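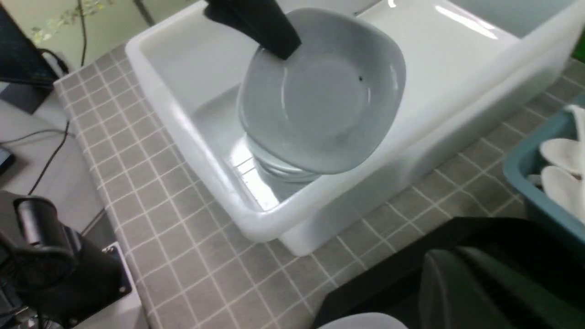 A light gray plate in a white basin, with a stack of pale plates behind it.

Renting out the dinner plates: a talk with the owner of Kendetti

Sep 8, 2026

Kendetti rents dishes for weddings, school dinners, church suppers and street fairs in Itham and the towns nearby. It has been open for seven years. The owner, who asked that we leave her name out because she "gets enough calls already," met us at the shop on a morning with no pickups scheduled.

She started with secondhand plates. A hotel on the coast was closing and sold its dining room stock by the crate, and she bought all of it without having a place to put it.

"I had plates under my bed," she said. "I had them in the bathtub for a while. I was working in the office of a furniture store then, and I kept thinking about how much people pay for paper plates at a big wedding, and then you bag them up at midnight and that's your money."

Her first job was a cousin's anniversary party, for which she charged nothing. The second was a fundraiser at the Itham fire hall. She charged too little for that one and lost money on the washing, which she did at home by hand over two nights.

The business now owns some 2,000 dinner plates, along with bowls, dessert plates, serving dishes and a smaller stock of glassware that she would like to get out of. Glasses break in the truck and take up room, she said, and customers are picky about the shape. Plates stack and most people are satisfied with a plain one.

The plain ones are what she buys. In the early years she kept several patterned sets, including one with a blue border that was popular with brides. When a few of those broke she could not find replacements, and the set got too small to send out to anything but a family dinner. She sold the last of it at a yard sale.

"Now if I can't buy the same plate again in five years, I don't want it. That rules out a lot of nice plates."

Most of the current stock came from a wholesaler called Tan. She orders from them once a year, in June, after she has been through the shelves and thrown out anything chipped. A chip on the rim means the plate goes. Gray marks from knives can usually be scrubbed off with a cleaning paste, and she showed us a salad plate that had been treated on one half only. The difference was easy to see.

Customers do not have to wash anything. They scrape the plates, put them back in the crates and leave them for the truck. She asks them not to rinse. People rinse in a hurry, she said, with the plates piled up in a sink that is too small, and that is where most of the chips come from.

"I would much rather get them back with gravy on them."

The washing is done behind the shop in a used commercial machine with a pass-through door. Before going in, plates with dried food sit in tubs of warm water. Egg is the worst thing to get off, followed by melted cheese. She had expected tomato sauce to be a problem and it never has been. After the machine the plates stand in racks until they are fully dry, since stacking them damp leaves rings on the one underneath.

We asked about prices. The basic rate covers a dinner plate, a dessert plate and flatware for each guest, with a minimum order. Delivery inside Itham is included. The charge for a broken plate is what it costs her to replace it, and she does not bill for the first few on a large order. She used to ask for a deposit and stopped, as it meant a second round of paperwork on every job and she was nearly always giving the full amount back.

Her biggest order this year was a retirement dinner for 600 at the county fairgrounds. It took three trips in the truck, and the crates had to be carried across a field by hand. She has since bought a cart with wide tires. The smallest was a dinner for 19 people in a backyard, below the minimum, which she took because the customer lived on her street.

She has competition now. A company called Kusomance rents tents and tables across the region and added dishes to its list last year. She lost two regular customers to it and does not blame them. If you are already renting a tent, she said, it is easier to get everything on one bill. She talked for a while about adding tablecloths in response and decided against it. Linens need ironing and a different kind of storage, and wine stains are someone else's problem as far as she is concerned.

Schools have been the growing part of the business. Two elementary schools in the area now rent from her for their fall suppers, and one asked whether she could supply its cafeteria every day. She looked into it and said no. The daily washing would have needed a second machine and at least one more full-time worker, and the school could only commit to a single year.

"Maybe if they come back with three years. I wrote it all out on paper, so I have the numbers if they call."

She works with one full-time employee and two part-time drivers in the summer. Winter is slow apart from the holidays, and she uses January to repaint crates and fix shelving. The crates are marked on the end with the size of the plate and how many it holds, a system she came up with after sending 80 soup bowls to a barbecue.

Her advice for anyone planning a large meal was to order a few plates more than the guest list. Guests put a plate down, forget where it is and take another.

Kendetti is open weekday mornings and by appointment. Orders for the December holidays should be in before Thanksgiving.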